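Chapter 5
Comparing Grippers on Ordinary Dishes

In this chapter we look at how a gripper should be chosen when the objects are smooth and easy to break. The reader who comes from Chapter 3 already knows how to mount a tool and how to set the closing force. Now we put these skills to work and compare two fingers with each other: the Antoniadis soft finger and the Treveo parallel jaw.

The comparison was planned by Müzeyyen Toprak and Jussara Marinho in the teaching laboratory at Brirkholm. They made 1198 grasps with each finger, always with the same arm and the same controller. It was slow work, but a small test would not show the rare failures, and the rare failures are those which break the dishes.

Before you read the results, please think a little about what makes a dish difficult. The wall is low, the corners are round, and the glaze gives little friction. Light is also a problem. A camera may take a bright reflection for an edge, and then the fingers close in the wrong place.

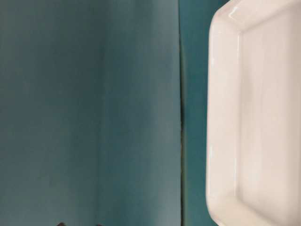 5.1 OBJECTS AND SURFACES

A white rectangular dish has a rounded rim, and on the glossy glaze the light can make a small, very bright streak at the corner. Against a teal surface the outer edge of the dish is easy to find. The inner step, where the rim goes down to the floor, is marked only by a soft gray shadow, and for a depth camera it is the more useful line of the two. We will measure both lines in Exercise 5.1 and compare the grasp points that they suggest.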